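Drying racks, dowels and plastic plates

I have been meaning to write up the plate rack for a while. It replaces the wire one that lived beside the sink until May, when the coating split at the welds and began leaving rust marks on the crockery. The wire rack had a capacity well beyond our needs and took up most of the draining board. The new one is two bars of brown wood with upright dowels, and it can be lifted off the table and put in a drawer.

The principle is simple. A plate stands on its edge between two neighbouring dowels in the front bar and two in the rear bar. The rim wants to roll, and the bars stop it. The face wants to tip, and the dowels stop that. Spacing matters more than height. If the gap is much wider than the rim is deep, the plate leans and its lower edge creeps forward. If the gap is too tight, plates with a raised rim have to be pushed in, which works the dowels loose in their holes.

Loose dowels are the main fault of this design. Ours are a plain push fit with a little glue, and a few at the right-hand end of the front bar now lean slightly. Magdolna Pap, who sold me the rack secondhand, suggested drilling those out and resetting them with a waterproof wood glue. I will get to it. In the meantime I load from the left.

The plates are shallow plastic ones with raised rims, bought under the name Onitz, in pale colours. Plastic is awkward to dry. Water sits on it in beads and does not run off in a sheet as it does on glazed ware, so a plate laid flat holds a small pool inside the rim for hours. Stood upright, the same plate drains to one point on its lower edge and needs a single wipe.

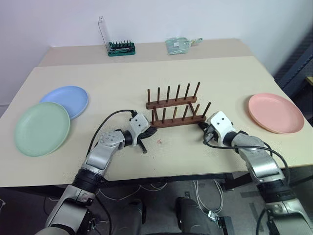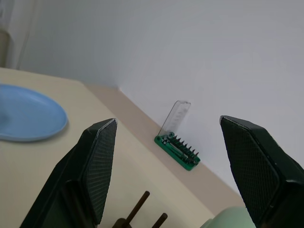 I tried three arrangements over the month, with the same washing-up liquid and the same rinse each time. Flat on the table, face up, was the worst. Face down on a cloth was better on the eating side, but the underside kept a ring of water within the foot and the cloth had to be changed. Upright in the rack came out best: after 80 minutes in an unheated room the plates were dry apart from a drop at the bottom edge. Leaving an empty slot between each pair made a further difference, though a small one, and I only bother when there is room.

Light plastic brings one other problem. A heavy stoneware plate holds itself down in the slot, and a plastic one can be knocked out by a sleeve. The cure is to keep the two bars parallel and set them so that the plate touches both. I measured ours with a steel rule and settled on 100 mm between the centres of the bars. Any closer and the larger plates rocked front to back. Any further apart and the small ones sank between the bars and sat on the table.

On finish: the wood was oiled when I got it, and I have given it another coat of Emar board oil since, wiped on thin and left overnight. Varnish would look neater for a time, but it cracks where the dowels enter the bar, and after that the water gets in and can't get out. Oil has to be renewed. I expect to do it every 5 months or so, sooner if the grain starts to feel rough.

The remaining job is the dowels. I plan to pull the leaning ones with padded pliers, clean the holes, and glue them back with a square held against each until it grabs. If the holes have gone oval I shall have to plug and redrill, and for that I need to borrow a drill stand. The rack will be out of use for a day while the glue cures, so the plates will be dried with a tea towel.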